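Narnus Player 10: Set-Up Guide
Section 7. Publishing a public service video
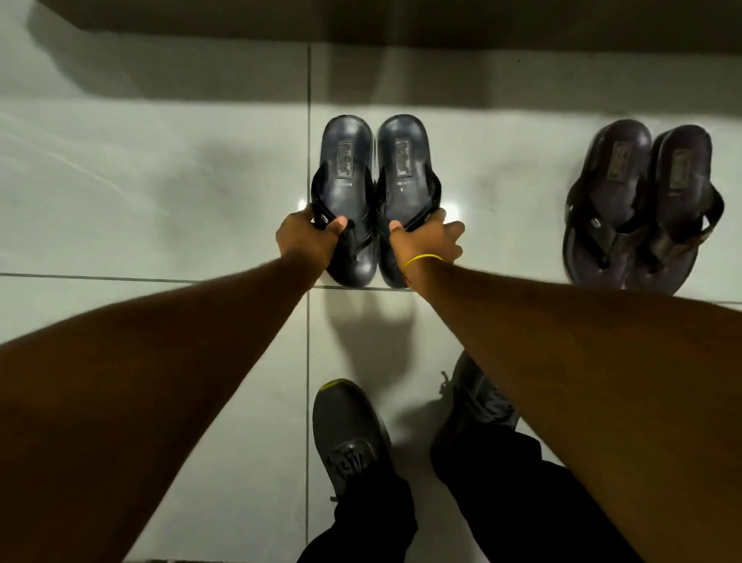 Fig. 7-1. Dark navy slide sandals held on a white tiled floor.

Before you start, sign in with an Editor account. Viewer accounts cannot publish.

1. Open Campaigns and select New video.
2. Drag the master file into the upload box. Wait for the status to change to Ready.
3. Enter a title and a summary. The summary is limited to 600 characters, spaces included.
4. Under Captions, add one file for each language. Check the timing of the first 20 lines against the sound.
5. Set the content notice. For videos that deal with violence or abuse, choose Notice before play. The notice stays on screen for seven seconds.
6. In the Help line field, type the phone number for each country where the video will be shown.
7. Select Save, then Publish.

Note: Share buttons are off by default. To turn them on, go to Settings — Sharing.

Caution: Replacing the master file resets the view count. Export the count first (see Section 9).

Caution: Do not publish a video that shows minors until the signed consent forms are attached. The system does not check for them.

If Publish stays gray, a required field is blank. Missing fields are marked in red on the Details tab.

Section revised March 9, 2026. Technical editor: Valter Holmgren.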